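Search this repository Go to file

skevwood-leftovers

Reheating and leftovers notes from shared kitchens in Skevwood and Okivbridge. Text only, 562 notes, one table. Maintained by Delia Sosa, with help from Cengiz Değirmenci on the cleanup scripts.

Last updated: 2019-01-31

What it is

Short notes people wrote about what they did with leftover food. Rice, soup, stew, half a pie, the usual. Each note says what the food was, how it was kept, how it got warmed up again (or didn't) and whether the person would do it that way again. Written by the people who ate it. Not tested, not checked by a food scientist. Don't use it as safety advice, please. Seriously.

We wanted this for a small text project on how people give instructions when they aren't really trying to. Recipe sites are no good for that, everybody there is writing for an audience. Leftovers notes are lazy in a useful way. "Splash of water, lid on, don't wander off" is a complete note and a good one.
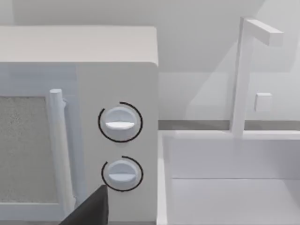

Two sources. The Skevwood notes came off paper sheets taped up inside a cupboard door, typed up by Ohemaa Sarpong. The Okivbridge notes came in through a web form, so they're longer and the spelling is better. Also more bragging. Keep the sources apart if you're looking at length or tone, the gap between them is mostly paper vs. form and not much to do with the cooks.

Files

notes.csv — the table
codes.csv — what the method codes mean
clean.py — the cleanup, run it from the top folder or it won't find anything
changes.txt — what changed and when, patchy before November

Columns

note_id: text, not a number. Some start with a zero and Excel will eat it.
source: sk or ok
food: free text, lower case
kept: fridge, freezer, counter, unknown
method: see codes.csv
vessel: what it was warmed or served in, free text
again: yes, no, maybe, blank
note: the note itself, spelling left alone

Blank and unknown are different. Blank means nobody asked. Unknown means we asked and the answer made no sense.

Method codes

mw = microwave
pan = stovetop, any pan or pot
ov = oven or toaster oven
steam = steamer, or a bowl over a pot, or a colander with foil on it, people get creative
cold = eaten cold on purpose
mix = more than one of these
none = never got eaten

mix is a mess. Somebody crisps a slice of pizza in a skillet after softening it in the microwave, fine, that's mix. But some typists put the first method only and left the rest in the note text. If you need it clean, search the note column. Theerawat Pongsiri has a list of the ones he found, ask him, it's not in here yet.

About the vessel column

Most trouble per word of anything in this table. People call the same thing a plate, a dish, a dinner plate, a saucer if they're being fussy, and "dish" also means casserole dish and also means the food. We settled on plate for anything flat you could eat off, bowl for anything that holds soup, tub for storage with a lid. Everything else stays as written.
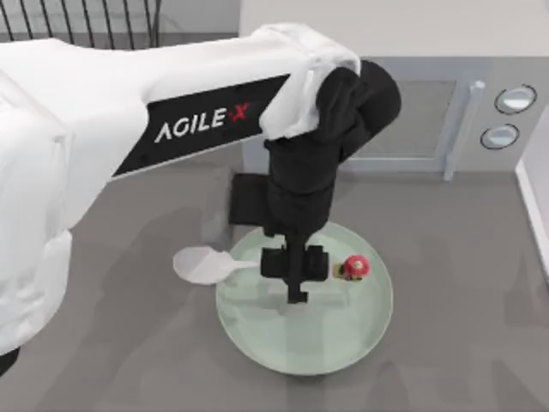 Cleaning up food names was the other long job. Half the notes say "the chicken" as if we had all been there for dinner. Where the note made it obvious we filled in the rest, otherwise it's just chicken. Sides got folded into the main item unless the note talks mostly about the side. What the food sits on never goes in the food column, so a round plate set out on a gray surface like the one here is plate in vessel and that's it — no "round", and the surface isn't recorded at all. We tried a counter-type field early on and got two useful answers. Dropped it.

Brand names for frozen meals and sauces were replaced with the plain word. The one exeption is Thongdee, the curry paste, where the whole note is usually about the paste and makes no sense without it. Left in.

How notes were checked

Two readers per note, Ohemaa and Sipho Engelbrecht. Where they disagreed on method or again, Delia picked. Disagreements were nearly all about "maybe". Is "fine I guess" a yes? We said maybe. "Ate it" is also maybe. "Ate all of it standing up" is a yes.

Spelling in the note column was not touched. Line breaks were turned into spaces. Emoji dropped, sorry, the old script choked on them and the originals are gone.

Privacy

First names in notes replaced with a relation where we could tell (roommate, mom, neighbor), otherwise with "someone". A few nicknames may have slipped thru. If you spot one open an issue and don't quote it in the issue. Health stuff removed, allergies kept only when they explain the cooking. Everybody who used the form ticked the box. For the paper sheets a notice went up saying they'd be typed and shared, and anybody could cross theirs out. Some did. Those are not in the table.

Known problems

Rice is everywhere. Don't read anything into it, the Skevwood kitchen cooks a big pot for everyone and the sheet was right next to it.

Times are guesses. "A minute" can mean anything. No power setting was ever asked for, so don't go comparing microwave times between notes.

again is skewed to yes. People don't write up a bad lunch unless it's funny.

Duplicates: a couple of people sent in the same tip for different meals. Kept both, since the food differs. Filter on note if you care.

There's a stray Ukus tag on some older rows, in the source column, after the code. It was the working title for the web form. Strip everything after the space. clean.py is supposed to do this and mostly does.

No split provided. If you make one, split by source or by food and not at random, the repeated tips will leak otherwise.

Using it

Any CSV reader, UTF-8, commas, quotes around notes. Line up with codes.csv on method. If you open it in a spreadsheet set note_id to text first (see above, people keep getting bitten).

Good for: instruction text, informal writing, tagging practice, class exercises. Bad for: nutrition, food safety, anything about how a whole country eats.

License and credit

CC BY. Credit as "Skevwood leftovers notes, Sosa and others". If you fix something send it back, a pull request is nice but an email with the note_id is fine too.

To do

— put Theerawat's mix list in
— decide about soup vs. stew, currently whatever the person said
— fix changes.txt
— ask Okivbridge if the form can stay up another winter

Contact: open an issue or write to Delia Sosa | © Skevwood leftovers notes contributors | Back to top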